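Henville Table Things: readme

Version note, 12 September 2021

Hello, and thanks for downloading this. Henville Table Things is my slowly growing collection of notes and pictures on ordinary tableware: plates, trays, tumblers, the stuff you carry through from the kitchen and put down for somebody. I started it because I kept wanting to look up how a certain colour sat against a certain wood and could never find the page again. So now there's a folder, and the folder got out of hand!

What's in the box

There are 519 entries at the moment. 255 of them have a tray in them somewhere, and 104 have a proper drinking glass (I don't count mugs, sorry, mugs have their own folder called Fevatmont, after the street I lived on when I bought too many of them). Each entry has a short text file, and the pictures sit next to it under the same number. File names are lower case with no spaces, apart from a handful near the start that I haven't got round to fixing.

How I name things

I go by plain words. A tray is a tray if it has a rim and you could carry it. A plate stays a plate even when it's oval and you'd be tempted to say platter. Tumblers are anything tall without a stem. For colour I write what I'd say out loud, so "lime" and "bright green" both turn up, and if you're searching you'll want to try both.

Entry 519 is the newest and I'm very fond of it: green on green on red, over pale wood, filed under tray, plate and tumbler.

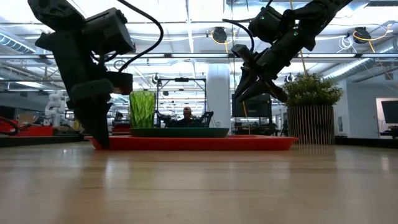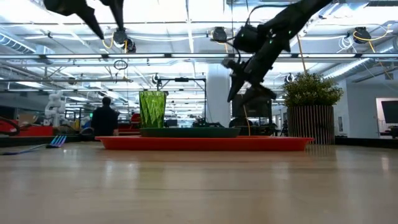 Filipa Brandão wrote back after reading the draft of these notes that she'd never put a glass on a plate at all, because it slides the minute you lift the tray, and could there please be a tag for it. Fair point, and there is one now: "glass-on-plate". She also thinks red trays make every meal look like a canteen, and there we'll have to disagree (I grew up with one and toast never looked better).

Plants

I used to leave plants out of the tags altogether. Then I noticed how much a bit of leaf changes the greens next to it, so from this version there's a "plant nearby" tag. It's only on the newer entries. If you fancy going back through the old ones, please do, and send me the list.

Known muddles

The Taşdemir entries were typed up from a paper notebook and some of the sizes are in inches. The wood tags only say light, middling or dark, as I can't tell ash from birch and won't pretend to.

Using it

Help yourself for anything non-commercial. A mention of Henville Table Things is nice but I shan't chase you for it. Corrections go in corrections.txt, newest at the top, with the entry number first.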